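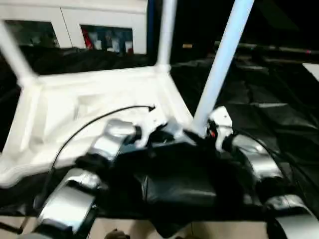
Beatrice Mussa has run the stool bench at Giltasa for 20 years, and since August she has shared it with a robot. "It has two arms and no opinions," she says. "I've had worse partners."

Her own job is now mostly watching. She checks legs, straightens the black cloth and fills in a form. "I used to go home with sore wrists. Now it's my eyes."

Has anyone been let go? "Two moved to packing. They say they like it. They say it to the manager, anyway."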